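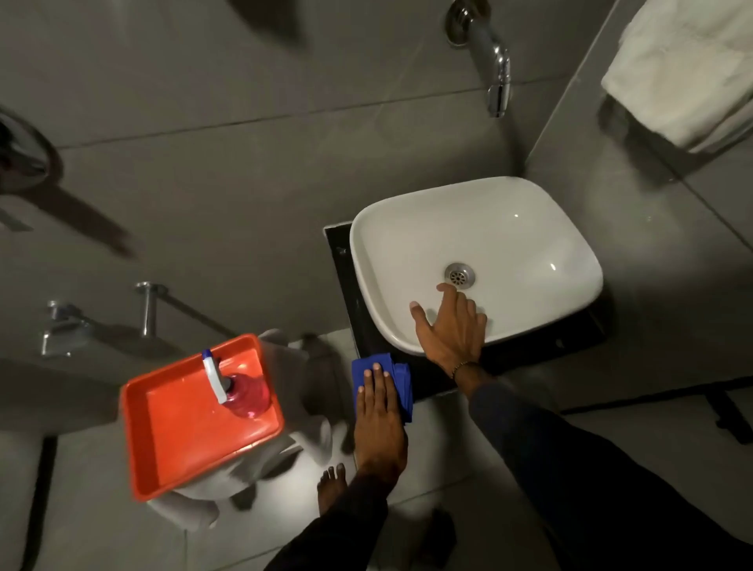
Pastedden Bowls Club — Members' Board — Clubhouse & Grounds

Topic: Limescale around the drain

gerero_lass wrote:
Hello all, hope everyone's keeping warm. We did our bathroom over in February with one of those basins that sits up on a black benchtop, and I love the colour but goodness me, the water here shows every mark! I go over it most mornings with a cloth and spray and by teatime the spots are back. What does everyone use? My mum swore by vinegar for everything, bless her.

Iulian Căpraru wrote:
Your mum had it right for the bowl — half vinegar, half water, leave it a few minutes, rinse well. I've done ours that way for years, ever since we moved over from Skurnley, where the water was a good deal softer. I'd keep it off the benchtop though, if yours is real stone.

tufty211 wrote:
Sorry Iulian, I have to disagree, and you know I say it fondly. Vinegar dulled the chrome ring on our drain and the replacement took 2 months to turn up. Dish soap and a soft cloth, then dry it straight away. Drying is the whole job, in my opinion.

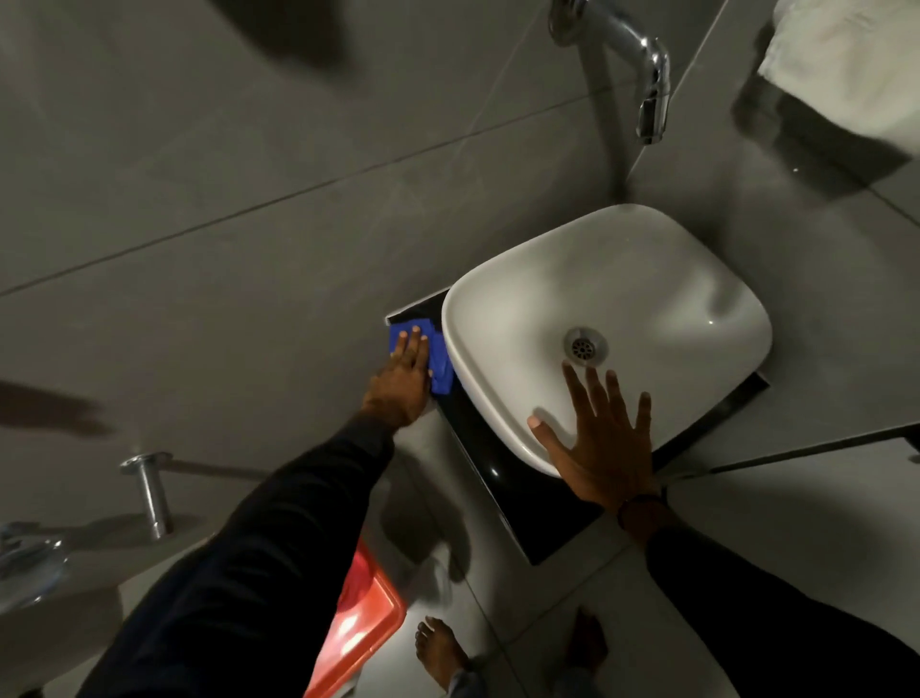

Re: Limescale around the drain (page 2)

gerero_lass wrote:
Thank you both, what a lovely lot you are. Ours is stone, so I'll try the soap first and save the vinegar for the kettle.

Iulian Căpraru wrote:
Fair enough, tufty, but I'd bet you left it on overnight!

tufty211 wrote:
Over lunch. It was a long lunch.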